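# Why does my policy do worse when I add more demonstrations?

**Rokeya Pramanik**

Hi everyone, first time posting, so please be gentle with me! I've been reading this forum for ages and it has gotten me out of trouble more than once.

I'm training an imitation policy to sort plastic bowls and cups on a tabletop with a single arm and a parallel gripper. The task is plain enough: pick up a bowl by its rim and set it down inside another one. I started back in October with 30 demonstrations, all teleoperated by me, and the policy got 19 successes out of 30 trials. I was over the moon. Then a labmate (a very patient one) recorded a second batch for me, we doubled the dataset, retrained with the same settings, and the success count dropped to 7 out of 30.

What bothers me most is the way it fails. With the first policy, a miss was a miss: the gripper went to the wrong spot, closed on air, and that was that. The new one comes down near the rim and then hovers. It drifts a little one way, drifts back, and sometimes closes a finger's width too high. It looks like it can't make up its mind, if you'll forgive me for talking about it that way.

Things I've already checked: camera hasn't moved, action normalization was recomputed on the combined set, and the validation loss is lower than before. That last one is driving me up the wall. I'm using the Dresta training scripts with almost everything left at the defaults. Has anyone run into this? Am I supposed to just keep adding data until it comes back up?

**Lowri Eynon**

Oh, I know that hover very well, and I'm sorry you've met it too! I lost most of a fall to it.

My strong guess is that you and your labmate grab the rim in different places. Go and watch the two batches side by side, only the last couple of seconds before the gripper closes. In our group we found that I always went for the near side of the rim and my colleague always went for whichever side was closest to where the arm happened to be parked. Both are perfectly good ways to pick up a bowl. But if your policy regresses to a single action with a plain squared error, it learns something in between the two, and in between two points on a rim is the middle of the bowl, or at best a spot where neither of you ever grasped. You get a hand that hangs there and wobbles.

The validation loss won't tell you this. It's averaged over every timestep, and most timesteps are boring free-space motion where the extra demos really do help. The part that matters is a handful of steps right at the rim. We started logging the loss separately for the window just before gripper closure (we call it the Keogh split, after the lab it came from) and the problem showed up right away. Loss on the full episode went down and loss in the window went up.

So here's what I'd do, in order, and please don't collect anything new until you've done the first two:

1. Plot the gripper position relative to the bowl center at the moment of closing, one color per operator. If you see two clumps, you have your answer.
2. Retrain on only your labmate's half. If that policy does fine by itself, the data is good and the mixing is the trouble.
3. Then either agree on a grasp convention and re-record, or switch to a policy head that can represent more than one choice, such as a mixture or a diffusion head.
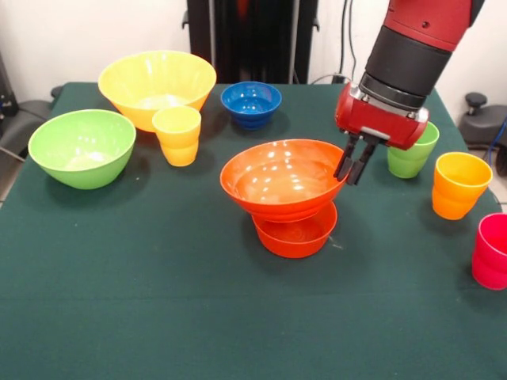 For the convention we wrote down one sentence and taped it to the monitor: right side of the rim as seen from the fixed camera, fingers open and vertical, pause, then close. The pause is worth arguing about. It gives the policy a clean place to settle before committing, but if you hold it too long and your policy has no history input, it may learn to sit there forever. We cut every pause down to 5 frames in preprocessing and that got rid of most of the sitting.

One more thing, and I say it kindly: 30 trials is a small number to judge by. The drop from 19 to 7 is big enough that I believe it, but when you start comparing fixes against each other, use the same set of starting layouts for each policy. We mark bowl positions on a printed overlay and go through them in the same order each time. It's dull work and I'd put a podcast on.

Do let us know what the plot looks like!

**naruta_bench**

What Lowri said. Also check the control rate on both batches. I had one set at a different rate from the other and the loader didn't complain. Looked the same as what you describe.

**Allau**

Just use more data, it averages out eventually. Worked for me with a pushing task, though I'll admit there was only one sensible way to push the thing. Larger batch size might help too.

**Rokeya Pramanik**

Thank you all so much! Lowri, I made the plot tonight and there are two clumps, as clear as day. Mine are all on the near side and my labmate's are nearly all on the right. Control rates match, so it isn't that. I'm retraining on the second half alone over the weekend and will try a mixture head after that.

*Edited 30 Jan 2021: the second half alone got 19 out of 30, same as mine did. Mixture head is still training.*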